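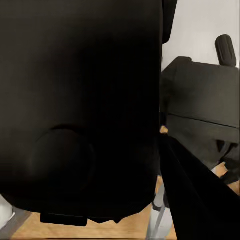 Wilbridge group trains robot arm to know when its own camera view is not enough

Robotics, April

A small research group in Wilbridge has published results on a problem familiar to everyone who mounts a camera on the wrist of a robot arm. The closer the arm comes to its work, the less the camera sees of the room. The gripper fills the view, or a single surface fills it, and the control program must still decide where to move next.

The method is called Skakavard. It was developed over 20 months in a simulated office, where the arm moves among furniture on a wooden floor. All results reported so far come from this simulation. Tests on a physical arm are planned, but the group has not given a date for them.

Most control programs of this type receive a picture, calculate a movement and send it to the arm. They do this again and again, and they give the same trust to every picture. If a chair and a wall are visible in one picture and almost only black gripper in the next, the program does not treat the two differently. According to the paper, many of the failed attempts in the group's earlier work began in exactly this kind of moment. The arm lost its orientation for a short time, guessed a direction, and after that each new picture was worse than the one before.

Skakavard adds a second, smaller network beside the main one. Its only job is to give each picture a score for how much it can tell about the position of the gripper. The score goes from zero to one. When it is high, the arm moves as usual. When it falls, the arm makes shorter steps and relies more on a memory of the last 40 pictures. When the score stays low during several steps, the arm goes back along its own path until the view becomes useful again, and tries from there.

The authors say that the backing up was the part they discussed the longest. A robot that retreats too easily never finishes its task, and in the first version the arm sometimes went forward and back in front of the same desk until the time was over. The present version is allowed to retreat two times in one attempt. After the second time it must either continue with the small steps or stop and report that it could not find its way.

Close surfaces were a special difficulty. A view full of wood grain contains a lot of detail, so a simple measure such as contrast gives it a good score. But the grain looks similar everywhere, and there is no edge or corner by which the arm could find its place. A shiny spot can make the matter worse, for it moves when the camera moves and can be mistaken by the program for an object.
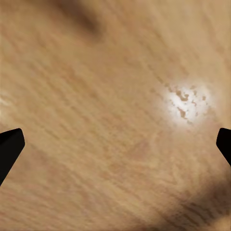 Simulated view between the two gripper fingers, close to a wood-grain surface with a bright reflection.

For this reason the scoring network was not trained on picture quality. It was trained on a question with a known answer. In a simulation the true position of the gripper is always available, and so the group could let the main network estimate the position from each picture and compare the estimate with the truth. Where the error was large, the picture received a low score. No person had to mark the pictures by hand.

The group compared three programs on nine tasks. All of them were reaching and picking tasks at floor height or at table height, with furniture standing partly in the way. The first program was the main network alone. The second had the memory but no score. The third was the complete Skakavard. On eight of the nine tasks the complete version finished more attempts than both others. The advantage was largest in the tasks where the arm had to pass close to a chair or under a table top, and small in the tasks with a free path, which the authors had expected.

The ninth task went the other way. In it the arm had to take a flat object from a surface of nearly the same color. Here the view is poor during almost the whole approach, and the score is low from the beginning. The complete version used its two retreats early and then stopped in many attempts, while the plain network simply continued and was sometimes lucky. The paper shows this result in full and calls it the main weakness of the method.

There is also a price in time. With the scoring network, an attempt took about 20 percent longer on average. Most of it comes from the shorter steps and only a little from the extra calculation. For a robot that works alone in a room this may be acceptable. For a robot in a line with other machines it may be too much, and the authors suggest that the limit for the score should be set separately for each use.

The simulated office itself is part of a tool named Monel, which the group has been building for its own needs. Monel draws the room as it would be seen from cameras on the arm and changes the light, the position of the furniture and the materials between attempts. Floors and tables have grain and reflections because earlier rooms with plain surfaces gave results that were too good. When the same programs were moved from the plain rooms to the present ones, every one of them became worse — the version without memory lost the most.

One question the paper leaves open is whether the score means the same thing outside the simulation. A real camera has noise and blur that Monel reproduces only in a simple form. It is possible that the scoring network would find almost every real picture poor and make the arm slow all the time. The group writes that it wants to measure this first, before any picking tasks are tried, by moving a physical arm along fixed paths and recording the scores.

The hardware for this will come from Strand, a workshop in the same building that makes gripper fingers in small series. The simulated gripper already has the shape of a Strand model, with a black housing and two black fingers. The authors mention that a lighter color for the fingers was considered, as it would make their outline easier to find against a dark background. They kept black so that the simulation would match the parts they can get.

A further plan is to give the arm a second camera, placed away from the wrist, and to let the score decide which of the two pictures is used at each step. First attempts with this were made in Monel shortly before the paper was finished. They are described in one paragraph only, without figures.

The training program and the nine tasks can be requested from the group. Monel is not included at the moment, but recorded attempts from it are, with the score stored beside each picture.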